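4. Grip exercise with the practice block

This section is for club members who have finished section 3 (homing and emergency stop). Two persons work together at the table: one drives the arm, the other keeps a hand near the stop button. The exercise is the same one we use in the May competition, so please learn it in the order given.

4.1 Before you start

1. Switch on the power supply and wait until the Plirent program shows "Ready".
2. Check the orange-red pads on both fingers. They must sit firmly on the fingertips. If a pad turns when you push it with your thumb, tell Delali Adjei and take the spare set from the Agyeman drawer.
3. Open the gripper fully with the command OPEN 100.
4. Load the file "block_grip" and set the speed to 2.

Note: The speed scale goes up to 10, but beginners stay at 2 until Inger Bergmann has signed their practice sheet.

4.2 Closing on the block

5. Put the block upright on the white table, with the narrow side towards you.
6. Drive the arm until the block is between the two fingers. Use small steps at the end.
7. Close the gripper slowly with the arrow key. Stop when both pads touch the sides.
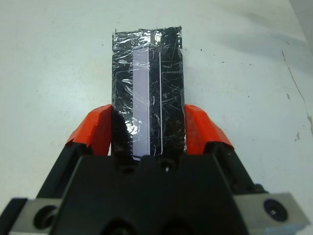
8. Read the force value in the lower line of the Plirent window. It should be under 1000. When it is higher, open by one step and read again.
9. Wait until the value does not change any more, then write it in the column "Grip" on your sheet.
10. Lift the block by two steps only. The partner looks from the side if it hangs straight. If it leans, lower it, open, and begin again from step 6.

Caution: Never correct the position of the block with your fingers while the motors are on. Also at speed 2 the gripper can pinch the skin badly.

Caution: If the force value goes over 3000, the program stops the motors by itself. Do not restart immediately. Write down the value and call one of the mentors.

4.3 Finding the block again

In the second part of the exercise the block lies flat and not in line with the gripper. You have to bring the arm to it with the camera view only, without looking at the table.

11. Ask your partner to lay the block down anywhere in the upper half of the view.
12. Turn the wrist first, until the fingers are parallel to the long side of the block. Then move sideways, then forward.

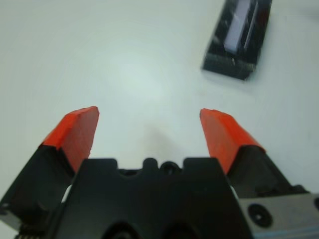
Fig. 4-2: Gripper open, block lying diagonally at upper right.

13. When the block is between the pads, close as in step 7 and save the run under your team name. The Stamberg team and the Clelavura team have their own folders already; other teams make a new one.

Note: A picture with some blur is normal when the arm moves. If it stays blurred after the arm has stopped for a few seconds, clean the lens with the dry cloth, no spray.

14. Open the gripper, drive to the home position and switch off the power supply. Continue with section 5 (stacking).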